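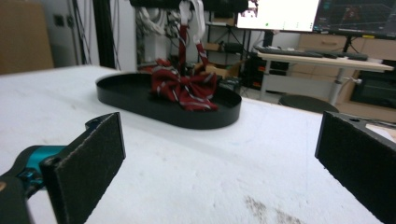 Striped red cloth and a black oval tray on a white tabletop.

My mother-in-law, Snædís Lykkegaard, goes to bed at the same time every night, including New Year's Eve, including the night her first grandchild was born. When I married into the family I thought this was a little rude. Now I'm forty-three and I think about her bedtime the way other people think about beach houses.

I had been sleeping badly since February. Falling asleep was easy enough (I could do it on the couch with the dishwasher running), but at two or three in the morning I'd be wide awake, going over some email I'd sent to the Corkley office and wondering if it had sounded snippy. I tried the teas. I tried a heavy blanket, which the dog has since claimed, and I bought a Vovley sleep tracker that told me each morning, in a cheerful shade of green, that I was tired.

The tracker did give me one number I couldn't shake. Over 6 weeks it had logged 1,773 minutes of what it calls "restless time." There are 1,440 minutes in a day, so I had spent more than a full day and night flopping around like a trout, and I'd paid good money to find that out!

So I went to see Belmiro Mendes, a sleep coach who works above the pharmacy in Awan and keeps his office so dim that I walked into the coat rack. He let me talk for a long time. Then he asked what time I got up on my days off, and I said well, it depends, and he wrote that down and underlined it.

His plan was almost disappointingly plain. Get up at the same hour every day, whatever kind of night it's been. Go outside before breakfast, even if it's only as far as the mailbox and back. No coffee after lunch, and if I'm awake and fretting, get out of bed and sit somewhere dull until I feel drowsy again. I picked the hallway chair, where I've now read most of a very old Sarker seed catalog and developed opinions about beets.

The first two weeks were miserable, I won't pretend otherwise. By the fourth I was sleeping through more nights than not, though I still have a bad one now and then, usually after a late supper or a phone call with my brother. I told Snædís all about it over the holidays, the coach and the tracker and the chair, and she listened very kindly until her bedtime, and then she went upstairs.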